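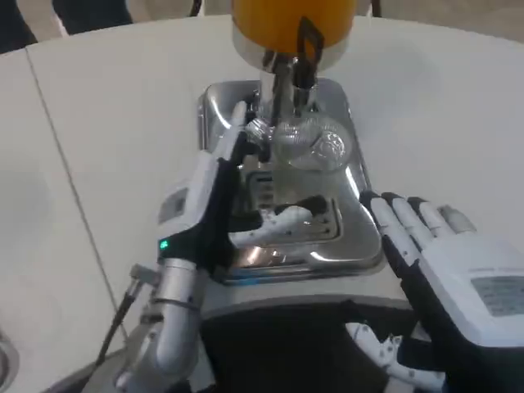 # Robots at the juice dispenser: house rules and a few doubts

I was asked to write down good practice for letting a two-handed robot serve drinks. I'll do it, with the warning that most of what follows is ordinary kitchen hygiene and ordinary workshop sense, and that a good deal of what gets sold as a "standard" for this kind of work is a nicely printed checklist. The Prondora guide runs to 181 pages. It has a chapter on greeting guests and one paragraph on cleaning fingers.

## Before anyone turns it on

- **Set the dispenser where the arms can reach the tap from both sides.** If one hand has to cross over the other, move the machine. Don't let anyone tell you the software will sort it out.
- **Keep the base off any seam in the tabletop.** A seam collects syrup and it's a pain to clean. White tops with joints look smart in a catalog and I still wouldn't buy one for juice.
- **Fill the container before the arms are powered.** Topping up over a live arm is how you get juice in a wrist joint. We did it once in March and the arm was out of use for 8 days.
- **Wipe the rim of the drip tray, the grate, and the underside of the spout.** People forget the spout.
- **Find the stop button and put your hand on it.** Pointing at it from across the room doesn't count.

## Fingers are utensils

If it touches the glass, treat it like a spoon. That's my whole position on the matter, and I've had arguments over it with people who think a robot hand is clean by default - as if germs cared what they were sitting on.

Wipe every finger pad with a food-safe cleaner before service and again every 60 minutes. Get into the gaps at the joints with a soft brush. Check first that the maker allows the cleaner you're using, as some of them will dry out a rubber pad. Never spray a hand directly. Spray the cloth.

Thin gloves are popular at Pistwood, where they swear by them. I don't like them. They bunch up at the knuckles, they slip on wet glass, and people stop cleaning what's underneath. If you do use them, change them when you change task, same as a person would.

## Picking up the glass

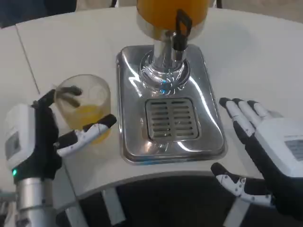

*Kitchen & Workshop Tips - a page of the Navov Bench and Kitchen Club*

My least favorite habit in the whole business is fingers over the rim. A thumb across the front and fingertips hooked down inside the glass makes a secure hold, I'll grant that. It also puts the fingertips where the drink goes and where somebody's mouth goes. For a practice run, fine. For a glass you mean to hand to a guest, no.

What we ask for instead:

1. Hold the glass by the lower half, from the outside.
2. Use a straight tumbler with some weight to it. Stemware is asking for trouble, and so is anything thin at the lip.
3. Do the first tries with a small pour. A little juice in the bottom tells you plenty about how level the hand keeps things, and there's less to mop up.
4. Park the other hand well to the side, open, and low. It shouldn't be anywhere near the tap lever unless it's working the tap.
5. Any glass that's been gripped by the rim goes to the sink. Don't argue with whoever is washing up.

## About those standards

There are real safety standards for robots and you should follow the ones that apply where you live. Read them yourself or ask somebody who has. What I distrust is the sticker. The Hubáček serving mat came with a "service ready" badge, and as far as I could find out the badge means Hubáček printed it. The mat is all right, by the way. It doesn't slide.

Ask these before believing a demo:

- Was the glass put in the same spot every time?
- Who cleaned up, and how long did that take?
- Does it stop when a kid's hand gets close, or does it stop when the operator notices?
- What happens with an empty container? (Ours would have kept on pressing that lever all afternoon.)

## Closing down

Arms off first, then drain the container. Lift the grate out and wash it in hot soapy water, and dry the steel with a cloth or you'll have spots by morning. Run clean water through the tap until it comes out clear. Check cables for sticky patches and wipe them along their length, pulling gently away from the connector and never on it.

We keep at least 4 clean cloths by the table and they are not to be used for anything else. Juice stains on the white shells come off with a damp cloth if you catch them the same day. After that, try a paste of baking soda and water, sparingly, and keep it out of the joints.

Page last changed August 12, 2022. The glove section will be looked at again if Pistwood ever sends over the swab results they keep mentioning.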